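Section 4. Fitting the hose assembly to the Randach distribution block

Read this section fully before you cut any hose. It applies to the Randach block, all sizes, when it is connected with Bedar crimp fittings. For push-on fittings, see Section 5.

Caution: Release all pressure from the line and lock the pump before you start. A gauge that shows zero is not enough proof. Open the bleed valve by hand and keep it open during the whole work.

4.1 What you need

Hose cutter with a clean blade
Bedar crimping press with the correct die set
Depth marker or a paint pen
Two open-end wrenches
Clean cloth, without loose threads
Light assembly oil
Thread caps for every open port

Note: The die set has a number stamped on its side. For the standard return hose, the number must be 976. If the number is different, do not try to adjust the press to make it fit. Order the right set from the Fistatstead warehouse.

4.2 Cutting and preparing the hose

1. Measure the distance between the two ports along the path where the hose will lie. Do not measure in a straight line through the air.
2. Add the allowance for the bends from the table on the inside cover. A hose under pressure can become a little shorter, so it must never be tight when it is installed.
3. Mark the hose and cut it square. If the cut is at an angle, cut it again.
4. Blow clean, dry air through the hose from both ends. Wear your safety glasses for this.
5. Look inside with a lamp. If you see rubber dust or pieces of wire, repeat step 4.
6. Close both ends with caps until you are ready to crimp.

4.3 Crimping the fitting

1. Hold the fitting next to the hose and mark the insertion depth.
2. Put one drop of oil on the stem of the fitting. Too much oil lets the hose slide back during the crimp.
3. Push the hose into the fitting until the mark is level with the edge of the shell.
4. Place the fitting in the press, with the shell fully inside the dies.
5. Close the press slowly to its end position and then open it.
6. Measure the crimp diameter at three places and compare it with the die chart. Write the results on the job card.

Caution: Never crimp the same fitting a second time. If the diameter is too large, cut off the fitting and throw it away. The same rule is valid for a fitting that was removed from an old hose, even if it looks like new.

Note: An elbow fitting at both ends needs the correct angle between them. Lay the hose flat on the bench without twist, and set the second elbow before you close the press.

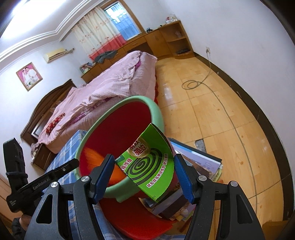 Fistatstead, December 29, 2024

Change to this section: The order of steps in 4.4 is new. In the old edition, the block was bolted down before the hoses were connected. Several customers wrote to us that the lower ports were then very difficult to reach with a wrench, and we agree with them. Please remove the old pages from your binder. The new pages carry the form number 3427 at the bottom.

4.4 Connecting the hose to the block

1. Put the block in its place with the mounting bolts only finger-tight.
2. Remove the cap from one port. Keep the other ports closed.
3. Wipe the port and check the sealing face. A scratch that you can feel with your fingernail is a reason to change the block.
4. Start the nut by hand for at least 2 full turns. If it does not turn easily, take it off and begin again — do not use the wrench to force it.
5. Hold the fitting with one wrench and tighten the nut with the other. The hose must not turn together with the nut.
6. Check the printed line along the hose. If the line goes around like a spiral, the hose is twisted. Loosen the nut and let the hose come back to its natural position.
7. Repeat for the other ports, beginning with the lower ones.
8. Tighten the mounting bolts in a cross pattern.

Note: Engström clamps may be used to support a long hose. The maximum distance between two clamps is 600 mm. Do not place a clamp directly on a bend.

4.5 First pressure test

1. Close the bleed valve and keep all persons away from the hose.
2. Unlock the pump, run it at low pressure and wait until the air is out of the line.
3. Raise the pressure in small steps to the working value on the name plate.
4. Stop the pump, release the pressure, and only then look for leaks at each nut.

Caution: Do not search for a leak with your hand. Oil under pressure can go through the skin, also through a glove. Such an injury needs a doctor immediately — even when it looks small and does not hurt.

If a nut leaks, release the pressure before you tighten it. If it leaks again after this, remove the hose and check the sealing face as in 4.4, step 3.

Text of this section: Orhun Coşkun. Technical check: Markos Bakalis.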